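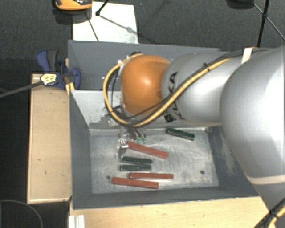
箱の中の積み木、向きをそろえてしまうか、そのまま入れるか

1:tsumikibako
グレーの箱に赤茶と深緑の長い積み木を入れて使っています。同じ色どうしで寝かせて並べる派と、放り込むだけの派で家族の意見が割れました。皆さんはどうしてますか。箱は壁が斜めになっている型で、底は平らです。机は明るい色の木です。

2:marunoko55
放り込むだけ。六本くらいなら並べる意味がないと思う。数が多いなら別。

3:hakoire
うちは並べます。斜めに一本あるだけで、その下に入れるものが浮いて安定しない。写真でも赤茶の一本が斜めで、その下に緑が二本平行に寝てますよね。あの斜めのを最初に直すと残りは早いです。

4:marunoko55
>>3
直してもまた出すときに崩れるでしょう。毎回直す時間がもったいない。

5:hakoire
>>4
20秒もかからないですよ。

6:Zarkumel
壁が斜めの箱は、端に寄せて並べると一番外側が壁に乗り上げます。底の平らな部分の幅を測って、そこに収まる本数だけ一段目に置くといいです。自分のは底の幅が120ミリで、三本並べて終わりにしています。残りは二段目に直角に重ねます。

7:tsumikibako
>>6
底の幅は測ってませんでした。あとで測ります。直角に重ねるのは考えてなかった。
あと赤茶は太さが違うのが混じっているように見えるんですが、こういうのは太いほうを下でいいんでしょうか。

8:Zarkumel
>>7
太いのは下です。細いのを下にすると二段目が傾きます。ただ、本当に太さが違うのか、立っているか寝ているかの違いなのかは、手に取って比べてください。断面が長方形の積み木だと、置き方で幅が変わります。

9:nuno_to_ki
色で分けるのは子どもが小さいうちだけ役に立ちました。緑はこっち、赤茶はこっち、と言えば自分で入れるので。大きくなってからは長さで分けたほうが使いやすいです。

10:marunoko55
長さで分けるのは賛成。色は関係ない。

11:giramel_fan
Giramelの仕切りを使っています。1000円でした。箱の底に立てて左右に分けるだけのもので、壁が斜めの箱だと上のほうに隙間ができます。底で分かれていれば困りません。

12:hakoire
>>11
仕切りを入れると長いのが斜めに置けなくなるので、結果的に向きがそろうのはいいですね。そのかわり箱の長さぎりぎりの積み木は出しにくくなりませんか。

13:giramel_fan
>>12
出しにくいです。指が入る分だけ空けておく必要があります。うちは片側に寄せて、反対側を空けています。

14:nuno_to_ki
底の白っぽい擦れや汚れは気にしますか。うちのグレーの箱も似た感じで、濡れ布巾で拭いても白い筋が残ります。

15:Zarkumel
>>14
擦れた跡なら拭いても消えません。汚れのほうは薄めた中性洗剤で落ちることがあります。研磨剤入りのスポンジは筋が増えるのでやめたほうがいいです。

16:marunoko55
フェルトを敷けば隠れるし音も小さくなる。

17:hakoire
>>16
フェルトは木くずと埃がたまります。半年で捨てました。敷くなら薄いゴムのシートのほうが洗えて楽です。

18:marunoko55
>>17
ゴムは滑らないから、並べるとき積み木を横にずらせない。並べる派には向かないのでは。

19:hakoire
>>18
それはそうですね。持ち上げて置くことになります。

20:tsumikibako
測ってきました。うちの底の幅だと四本までは平らに並びます。二段目を直角にしたら長いのが両側の壁に当たって浮いたので、二段目も同じ向きにしました。放り込む派の家族は見ても何も言いませんでした。シートはまだ買っていません。

21:Zarkumel
>>20
長いものは同じ向きで正解です。直角は短いのがあるときだけにしてください。書き足りませんでした。

22:nuno_to_ki
洗剤を試しました。汚れは少し薄くなり、筋はそのままです。11月の大掃除でもう一度やってみます。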